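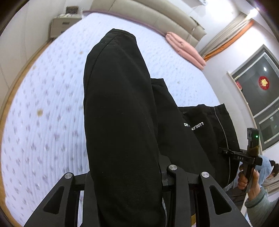 Figure 3. Dark garment over the bed with printed lettering visible across the folds.

3. Folding printed and dark garments

Use this section for sweatshirts, track tops, lounge pants and other knit items with lettering or piping. For shirts with buttons, see section 4. For bed linen, see section 6.

What you need
A made bed or a table at hip height
A lint roller or a damp cloth
The Lilleo folding board, medium (optional)

Preparing the surface

1. Pull the quilted cover flat and smooth it toward the foot of the bed. Ridged quilting can leave lines in a warm knit, so let clothes from the dryer cool before you lay them down.

2. Move spare blankets to the head end, rolled or folded. Leave the middle of the bed clear.

3. Check the cover for spots. Treat any marks first and lay a clean towel over them until the cover can be washed.

Folding

4. Hold the garment up over the bed and let it hang. Find the hems and the side seams. With black fabric this is easier near a window or under the bedside lamp.

5. If the garment is inside out or a sleeve or leg is caught in the body, reach in from the hem and pull it through. Shake once.

6. Lay the garment down with the lettering facing the cover. Smooth from the center out to the seams with the flat of your hand.

7. Go over the fabric with the lint roller, working in one direction. Lint shows most on matte black knits. Turn the garment over and repeat, then turn it back.

8. Fold the sleeves or legs in along the seam. Where there is piping, keep it on the outside of the fold so that it lies in one smooth line.

9. Fold in thirds from the bottom. If a fold falls across the print, move it up or down a little until it lands on plain fabric.

10. Press down lightly and place the garment in the drawer with the last fold facing you.

CAUTION: Do not iron directly on printed lettering. Turn the garment inside out and use the lowest setting the care label allows.

CAUTION: Do not stack printed faces against each other in a closed drawer during hot weather. Some prints become tacky and will stick. Put a sheet of tissue between them.

Note: Thick sweatshirts can be folded in half at step 9 if thirds will not stay closed.

Note: The Trotville shallow drawer insert takes folded items standing on edge. Heavy knits should go at the back. See section 7 for fitting.

If the fold will not hold

Open the garment out again and check for a twisted sleeve or leg. Refold along the side seams, following the seam even where the hem looks uneven. Older garments often stretch at the hem, and lining up the hems will pull the whole piece off square.

Section text: Leonora Belmonte. Revised in August by Petro Levchenko.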